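How to write a short review of a science fiction film

I write reviews for a small film site called Vonska, and new writers often ask me how I do it. My method is simple and takes one evening after the film.

First, watch the film one time without a notebook. When it ends, write down 4 moments you remember best. If you cannot remember 4, this is already something you can say in the review.

Next, write the plot in no more than 43 words. I count them. For the film Karkwood my plot part was: "A pilot returns to a mining moon and finds that her old crew does not recognize her." The reader does not need more. Stop before the middle of the story, even if the best scene comes later.

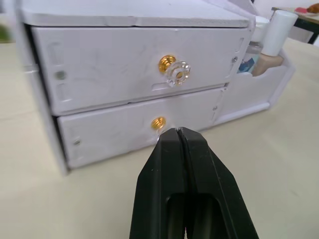
Should I compare the film with older films in the same series?

Compare it with one older film at most, and say exactly what is different. "The first Endutura had long talks on the bridge, the new one has two short ones" helps the reader. "It lost the spirit of the original" does not help, for everybody has a different spirit in mind.

After this comes your opinion. Put it in the second paragraph and support it with a scene. My editor, Merike Adomaitis, crosses out every "amazing" and writes "show me" beside it. In the beginning I was angry about this, now I do it myself.

Be fair to the actors. A weak line is often the fault of the script. When I wrote about Vaher, I blamed the lead actor for a cold speech, and a reader, Normunds Dambrauskienė, wrote to me that the character is a machine until the last act. He was right and I corrected the text.

Leave the draft for 15 minutes, then read it aloud. Cut any sentence where you lose your breath. The title you can write last.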